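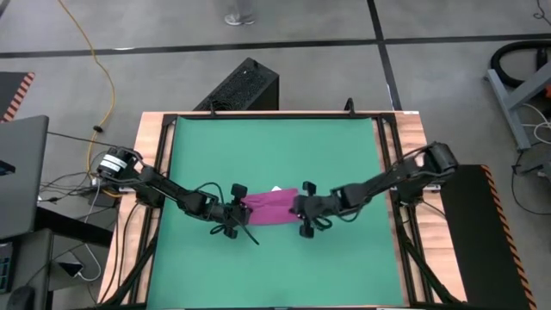
Clulell Cloth Library: progress report to the Oston Fund
Second reporting period, closing in August
Prepared by Debora Bellini

Summary

The grant paid for 500 reusable cloths, to be lent to neighborhood cafés and meeting halls in place of paper napkins and whatever people were wiping tables with before. At the close of the period 293 are in circulation. The rest are on the shelf in Yáñez Street, where they are very well rested.

We are behind the plan you approved, which had every cloth out of the building by now. We are on budget, and the part of the project we worried about most (people handing the cloths back) has gone better than the part we hardly thought about (agreeing on what a folded cloth looks like).

Borrowers

Six places are now borrowing. The two halls came in first and take the largest bundles, mostly on Thursday for the weekend. The cafés are choosier. One asked whether the magenta could be "a bit less so." It could not, the order having been placed, but the request is noted for next time.

The color has earned its keep. Elba Quezada argued for it at the start on the grounds that nobody would take one home thinking it was theirs, and so far the returns bear her out. Cloths do go astray, mainly into other people's laundry, and they come back with apologies and sometimes a strange sock.

Inspection and folding

Most of the period went into this. Your last letter asked why a square of cloth needed a written standard, and it was a fair question. The answer is that each borrower counts a bundle by its height, and a bundle of badly folded cloths is taller. One café was convinced we had given it extra. The hall down the road was convinced we had kept some back.

The standard now fits on one side of a sheet of paper, down from four. A returned cloth is opened out fully, looked over, smoothed and squared up before any fold is made. Creases are allowed. Stains are allowed if they are faint and not in a corner, where they attract attention. Frayed edges go in the repair box.

Abelardo Sosa wanted a rule about which way the cloth should face on the mat. After a long afternoon we decided there would be no such rule. Square to the table or turned like a diamond, it is the same cloth. 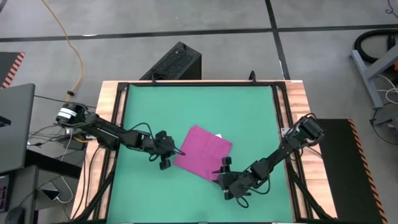 Magenta cloth laid cornerwise on the green mat. Faint creases across the middle are within the standard.

The green mat has been a success. Against it you can see the whole outline of a magenta cloth, including edges that aren't as straight as the supplier's catalog led us to hope. Our first surface was a pale tabletop under a strong lamp, and small pulls in the fabric simply vanished.

Repairs

Lautaro Huenchumán has taken over the repair box and has asked that it stop being used for lost gloves. Most of what reaches him is edge work. He has finished the backlog from the first period and started a short log of where the damage occurs, which we will attach to the next report if it says anything worth reading.

Delivery

Conarport carries the bundles at the charity rate we described in the application. Pickups moved to 7 a.m. during the summer. The cafés approve of this and we are getting used to it.

Spending

Cloths, bags and labels came in slightly under the approved amount. Washing came in over it, because we had assumed full loads and the halls return things when they feel like it. Octavio Rivadeneira has moved the difference between the two lines, as your terms allow, and the total is unchanged. Receipts are in the usual folder.

Next period

We plan to sign two more borrowers, both of whom have seen the color and are still interested. We will try fixed return days with the halls. The remaining cloths should leave the shelf in stages as washing capacity permits.

We would also like your agreement to hold back a small reserve for replacements, which the original plan did not provide for. A note from you by the end of the month would let Octavio adjust the order sheet in time.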